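About Us

Hi, I'm Consuelo Cordero, and I run Gullmont, which is a grand name for a small company that puts rooms back in order. Home offices, shared studios, back rooms of shops, the spare bedroom that ate everything you own -- if people are supposed to be working in it and there's no place left to set down a coffee, that's a room for us!

I started out in December, with a borrowed van and a box of cable ties, after years of managing a furniture showroom. I loved the showroom but I got tired of desks with fake books on them. Real desks have receipts, three kinds of tape, half a granola bar and a charger for a phone you sold. I like real desks a lot better. My first customer was a bookkeeper named Gallardo who had not seen the top of hers since spring, and she still calls me every winter before tax season to come do it again (she says she'll keep it up this time, and I say sure you will).

These days there are two of us full time. Aurelio Marín came on to help me carry a filing cabinet down some stairs and never left. He's the one who measures. I walk into a room and start talking, and he walks into the same room and goes straight to the outlets, because where the power comes in decides where the desk goes, and where the desk goes decides pretty much everything else. We've argued about this on nearly every job and he's usually right, so I've mostly quit arguing.

What does a job look like? We come over, we look around, and we ask who sits where and for how long. Then we start with the floor. I know most people want to start with the desk, that's where the embarrassment is, but the floor is where you trip. Cables get run along the wall or under a strip. Small stuff that has wandered down there goes in one tub, and you sort the tub later, sitting down, with a snack. After that come the chairs, and I have a lot to say about chairs. 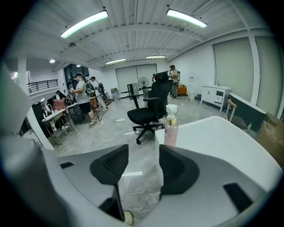
4 min read

A chair like the black mesh one, with a tall headrest and two armrests, tends to end up in the middle of the room, and then everybody walks around it forever. I see it all the time! It has casters, so it goes wherever the last person pushed off from. On hard tile it'll roll if you look at it. My fix is boring: give it a parking spot. Under the desk if the arms clear, against the wall if they don't. Aurelio checks the arm height against the desk before we promise anything, and we've saved a few people from buying a desk that their favorite chair could never slide under.

The upholstered chair is a different animal. I saw a pink one beside a white desk with metal legs and I was ready to take it home. Soft chairs are for reading and visiting and putting your bag on for a second, and the second is what gets you. If yours has turned into a coat rack, get hooks. I'm not going to tell you to get rid of it. I have never once told anybody to get rid of a pink chair.

Then the little things. A pump bottle belongs at the corner nearest the door, where you can reach it coming in. The stuff you touch once a day goes at arm's length, the stuff you touch once a month goes in a drawer, and anything on a stand gets its own patch of floor with the cord coming out the back. We label the cords at both ends. Aurelio has a label maker he calls the Trulden, after the town where he bought it, and he will label your stapler if you leave him alone with it.

We charge by the room and not by the hour. A single workroom is $865, with the sorting, the moving and the cord work included, plus a follow-up visit later on to see what slid back (something always does, and it's fine). Bigger shared spaces go up to $2000, and we'll tell you the price before we lift anything. Shelves and bins are extra if you need them, but plenty of people already own enough bins. They're usually inside other bins.

We've done some 788 rooms so far, going by Aurelio's notebook. The biggest was the whole upstairs of a print shop in Lurkow and the smallest was a closet with a desk in it, where only one of us could be inside at a time and I did the job by passing things out into the hall.

A few things we don't do. We don't throw anything out without asking. We don't post your before picture unless you tell us it's okay. We don't do garages, I'm sorry, I tried two and I'm still finding the paint.

If you want us to come by, send a note with your town and a rough idea of the room. Please don't clean up first! I mean it. I learn more from where you really leave your stuff than from anything you could tell me on the phone. Mornings are best, Aurelio gets quiet after 3, and if you have a dog we'd like to know the name ahead of time.

-- Consuelo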